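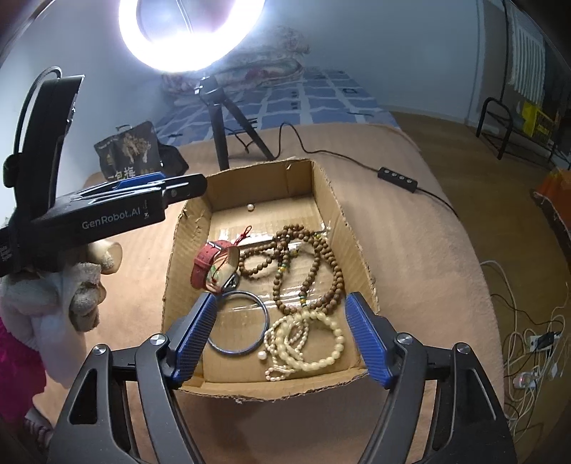 # Mixed Jewellery Box, Unsorted

Sold by Liltow, from the Vatel house clearance lots

Costume and everyday jewellery sold by the box, as it comes to us. We don't clean, restring or test anything before it goes out, and the price reflects that. Most of our buyers are crafters after beads and findings, or stallholders who like to sort their own stock.

## What you get

Contents differ from box to box. The one photographed has a watch on a red leather strap, a dark blue bangle, a short wooden bead bracelet and a long string of wooden prayer beads with small green and yellow spacers. It also has a cream pendant tied with red and green string, and a pile of cream pearl necklaces, with both round beads and smaller irregular ones.

Expect a few single beads at the bottom. Please tip the box out over a tray or a towel before you throw it away.

## Details

- **Stock code:** Buckley 4
- **Weight of contents:** around 500 g
- **Box:** plain brown cardboard, reused, no lid
- **Condition:** used, sold as seen
- **Watches:** sold as not working, battery not included
- **Hallmarks:** not checked

The open box goes inside a larger outer carton for posting, with paper packed over the top. The inner box may have torn edges or old tape on it.

## Pearls

We list all pearls simply as "pearl" – we make no claim as to whether a strand is natural, cultured or imitation. If you need to know, take it to a jeweller. Old thread can give way without much warning, so check the knots before wearing a necklace, and restring it if in doubt.

## Looking after the contents

Wipe wooden beads with a dry cloth and keep them out of water. Leather straps can be treated with a little ordinary leather cream. Store pearls flat and away from metal pieces, which scratch them. Untangle strands on a table, working from the clasp end where there is one.

If you want something to sort into, the Tirnine tray has 9 compartments and a clear lid. It is sold separately.

## Ordering

One box per order line. Trade buyers taking more than 4 boxes should write to us first for a carriage price. Boxes can't be reserved and we can't pick out single pieces on request.

Returns are accepted on unopened outer cartons only. Not suitable for young children – small parts and long cords.

Page last updated 28 Nov 2020. Prices for the next Vatel lots will be added in May.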